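Chapter 3: Laces

Sep 29, 2019
By the Prokel Schoolroom editors

Most people learn to tie a shoe before they can tell the time, and then never think about it again. They tie the same knot, in the same order, with the same hand leading, until something goes wrong on a staircase. A surprising number have been tying it badly for the whole of that time.

This chapter deals with the lace as a piece of household rope. It is short, it is pulled hard, it is dragged through puddles, and it is expected to hold all day and then come undone at one tug. No sailor would put up with such terms. In Chapter 2 we looked at string that stays where it is put (parcels, beans, the gate at Dunbar). Laces are asked to move about, and they take every chance to escape.

The ordinary shoe bow is a reef knot with its ends left doubled as loops. If the first half goes left over right, the second must go right over left. Send both halves the same way and you have a granny, which looks very nearly as good and works itself loose before lunch. You can tell the two apart by the way the loops lie. In a sound bow they sit across the shoe. In a granny they swing round to point at the toe and the ankle, like a weathervane with opinions.

Readers who discover at this point that they have been granny-tiers for 300 school mornings a year should not despair. Change the direction of the first half and leave the rest alone. It will feel wrong until May.

Before any of that, the shoe has to be put in front of you. Practise with it off the foot, on a table you don't mind marking, with the toe facing away and the laces pulled up from the bottom holes so that neither end is longer. A plain shoe in a strong colour with white laces is the kindest sort to learn on, as the lace shows up well and you can see which strand has gone under. Black on black is for people who enjoy suffering.

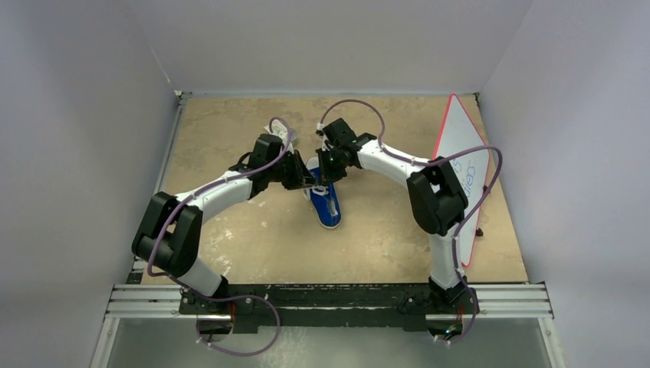
3.1 The first half

Take one end in each hand. Cross left over right, tuck it under, and pull both ends out sideways, low down against the tongue. Pulling upwards feels more energetic and achieves less.

Related chapters
Chapter 2: String That Stays Put
Chapter 4: Buckles, and Why They Won
The Druvar Book of Small Repairs
Waxing a Lace at Home

Reader comments

stanberg_walker: Forty-odd years of grannies. My wife is delighted.

toggle100: Would have liked more on round laces, which obey no law known to me.

mudlark: Tried it on my walking boots. It does feel wrong. Still at it.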